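What I've been playing: Runetti, and a demo you should grab

Hello again, and welcome to the September games bit.

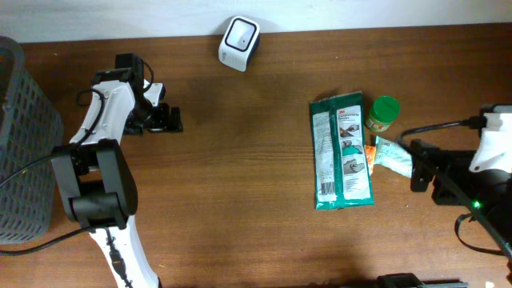
Runetti is finally out of early access

I've gone on about Runetti in here before, so skip down a bit if you're sick of it. For everyone else: it's a small puzzle platformer where you carve runes into blocks and the blocks then do what the rune says. Float, stick, burn, follow me, that sort of thing. The full version came out at the start of the month and I've put 25 hours into it, which is silly for a game the store page says you can finish in an evening or two.

The big change from the early version is world four. It used to be a placeholder with three rooms and a sign saying sorry. Now it's a flooded library, and the float rune works upside down in there, so everything you learned in world two gets turned on its head. I got stuck on the room with the two lifts for most of a weekend. If you're stuck there too, leave the left-hand lift alone until you've burned the rope. I won't say more than that.

You also get a second character now, Erik, who can't jump but can carry two blocks at once. I thought I'd hate playing as him and I ended up going back through the whole of world one just to see how different it felt (very!). His footsteps are far too loud though, and there's no separate slider for them. Somebody please patch that.

Gripes: the map is still hard to read, and on my old laptop it stutters whenever there are more than 6 or so burning blocks on screen. Turning shadows off fixed most of it for me. Controller support is fine but you have to set it up before you load a save, or it ignores the right stick.

Dhanial demo

The people behind Drarnomero, the card game with the moths, have put out a demo of their next one. It's called Dhanial and it's a farming game crossed with a tactics game, set on a string of islands. You plant by day and defend the crops at night on the same grid, so where you put your turnips matters. I lost all of mine on the first night to a goat.

The demo gives you 8 in-game days and your save carries over, they say. It's a 2,000 MB download so it won't take long. I liked it a lot more than I expected to — the battles are quick, you can undo a move, and the music in the evening section has been in my head all week. The menus need work and the text is tiny on a telly.

No release date yet, just "next year".

Odds and ends

Drarnomero itself got an update with a new deck and a colour-blind mode. The deck is a bit weak on its own but goes nicely with the lantern cards.

A few of you asked for more co-op suggestions after last month. I've got a list going and I'll put it in the next one, so reply to this email if there's something you want on it. Couch co-op especially, I'm short of those.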